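Coste Cordless Table Lamp: Six Months In

I bought the Coste in January because the bedroom in our rental has one outlet, and it's behind the wardrobe. I had been running an extension cord along the baseboard and under the rug for two years. I wanted a lamp I could put anywhere and charge once in a while.

It comes in a plain box with the lamp base, the shade, a charging cable and a folded sheet of instructions. There is no wall plug. Any phone charger will do, but it takes most of a night to fill from empty. The shade screws on with a plastic collar. Mine cross-threaded the first time and I had to back it off and start again, so go slowly.

The base weighs more than you expect, and that's a good thing. I have knocked it with an elbow plenty of times and it has gone over once, onto carpet, without damage. The underside has a felt ring that picks up dust and hair. I've cleaned it twice with tape.

There are three brightness levels and you step through them by tapping the top of the stem. The lowest is good for getting up at night. The middle one is what I read by. The highest is listed at 400 lumens and I believe it, but it drains the battery fast. On low I get 13 evenings from a charge if I remember to turn it off before I fall asleep. On high I got two.

The tap switch is my main complaint. It doesn't always register if your fingers are dry, and it always registers when you brush it with a sleeve. To turn the lamp off you have to go all the way through the levels, so you get a blast of the brightest setting right before dark. A long press would fix this. I wrote to Coste and suggested it, and got a polite reply from Radoslava Danko in their support department saying it was being passed along.

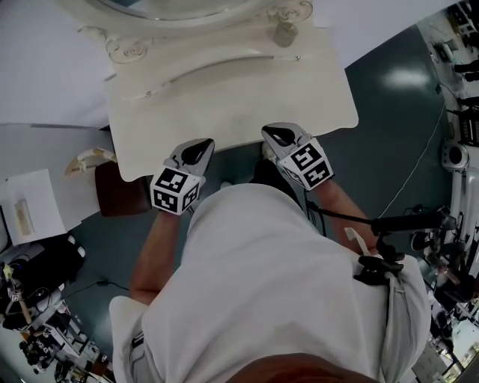
Color is the other thing to know about before buying. Coste sells the lamp in sand, dark green and white. Mine is the white, and in person it leans cream. That only matters if you plan to stand it on something painted a true white. An ornate white vanity table like this one would make the base look yellow, and I would get the green for it. Against wood or a colored wall the cream is fine. The sand is closer to tan than the website shows, going by the one I saw in the store.

Light quality is warm, a little on the orange side at the lowest level. You can't adjust it. For makeup or sewing I'd want something cooler and aimed. The shade spreads light up and down and not much straight out, so a mirror behind the lamp helps less than I hoped.

I looked at two others first. The Tondport is cheaper and has a real switch on the base, but the shade is thin plastic and you can see the bulb shape through it. The Nodeo has a dimmer dial, which I would have liked, and it's too tall for my nightstand shelf. If you have the height, look at the Nodeo. My sister has one and hasn't had any trouble with it.

Battery life has held up so far. The instructions say 700 charge cycles before it starts to fade, and at the rate I use it I won't get there for a long time. The battery can be replaced, but you have to order it from Coste and take out 6 small screws under the felt ring. I haven't tried.

A few small things. The charging port is at the back and has a rubber flap that is hard to open with short nails. The indicator light blinks the entire time it's charging, so don't charge it beside the bed. There is no warning when it's running low, it just drops to the lowest level and goes out a few minutes later.

I'd buy it again, in green. The extension cord is in a drawer now.

Update, July: the flap over the charging port has torn on one side. It still closes. Everything else works the same as before.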